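Skatadine Brings Its Two-Arm Tray Service to Break Rooms and Lunch Counters
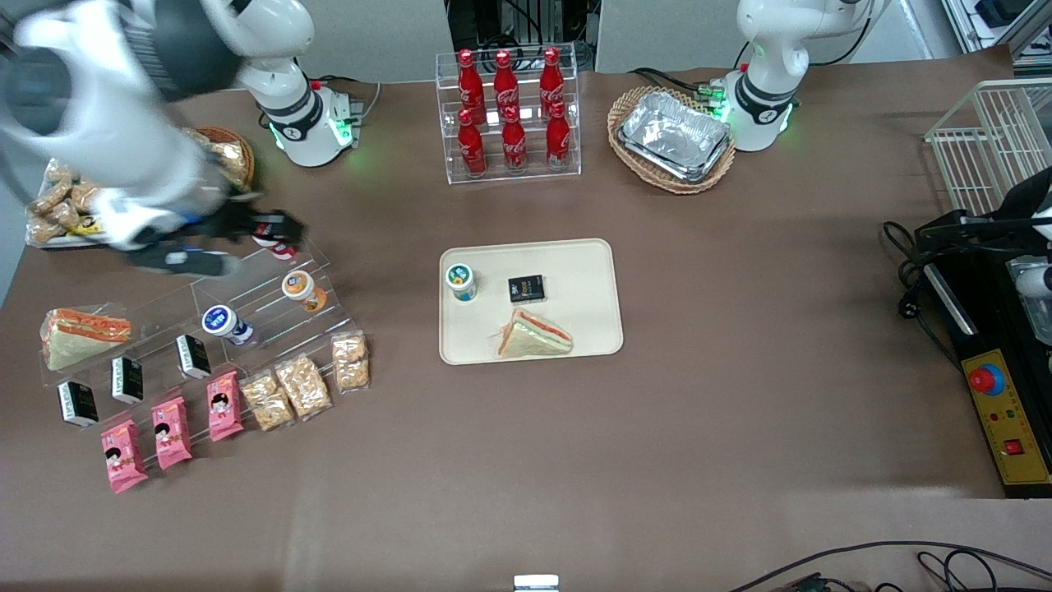
Ebony Henare

Skatadine is very pleased to announce that Storkard, its two-arm tray packing service for break rooms, lunch counters and small canteens, is open for orders from this May. It has been a long road from the first sketches to a service we feel good about putting our name on, and everyone here would like to thank the kitchens that let us set up a table among their fridges and asked us so many useful questions along the way.

Storkard does a job that most people who have worked behind a lunch counter will know very well. A customer or a coworker wants a sandwich, a yogurt, perhaps something sweet, and wants them together on a tray. One or two of those is no trouble at all. A whole morning of them, in between the coffee machine and the phone and the delivery driver at the back door, is another matter, and that is where we hope a pair of patient arms can be a help!

The service comes as a full table. There are two white arms, each on its own base with green lights, and between them and in front of them sits the food: triangular sandwiches, small cups, packets of snacks and wrapped pastries, with the Coca-Cola bottles in a clear two-tier rack at the back. Much of the food waits on a stepped acrylic display, and the cream-colored tray goes in the middle where either arm can get to it. Baskets take care of the baked goods and other odds and ends.

"I spent years making up trays by hand before I ever came to work on this, so I have strong feelings about sandwiches," said Ebony Henare, who leads the Storkard program at Skatadine. "A sandwich is soft on one side and pointy on the other and it wants to fall over. We worked on the sandwich longer than on anything else, and I would happily talk about it all afternoon if people let me. The bottles were a holiday by comparison."

Customers choose the menu themselves. A Storkard table can be set up with as many as 11 different items at a time, and changing one for another is done by the person on site, who puts the new item in its place, shows it to the system and gives it a name. The standard setup takes four hours, most of which goes to the menu, and our installer stays through the first service so that there is a friendly face in the room when the first orders come in.

The clear displays and racks were made for us by Korwood, a family shop that has been bending acrylic for bakeries and candy stores since long before any of us thought of asking them for something like this. The steps matter more than one might think. They keep each row a little higher than the one in front, so the gripper can come down from above and people standing at the counter can still see what there is to eat. Korwood will also make displays to a customer's own measurements, and they have been wonderfully good-natured about our many changes of mind.

The first counter to sign up is Aydoğan, the lunch place many of our own staff have been going to for years. Storkard will pack trays there from 7 in the morning, ahead of the early office orders, and the people behind the counter will go on doing the cooking, the slicing and the chatting, all of which we would be very sorry to see go.

Every table has a red emergency stop button on a yellow panel within easy reach, and our training session begins with it. We ask that everybody who works near the table attend, including part-time and weekend staff. The session is part of the price and can be repeated whenever new people join.

Storkard is offered as a monthly service. The fee is $197 per service day and covers the arms, the table, the displays, cleaning visits, repairs and menu help by phone. Food and drinks are bought by the customer from whichever suppliers they like. Shorter trial bookings are welcome, and kitchens that are only curious are invited to come by the Skatadine workshop, try the table with their own menu and stay for lunch.

Requests for visits, trial bookings and press materials can be sent to Ebony Henare at the Skatadine office.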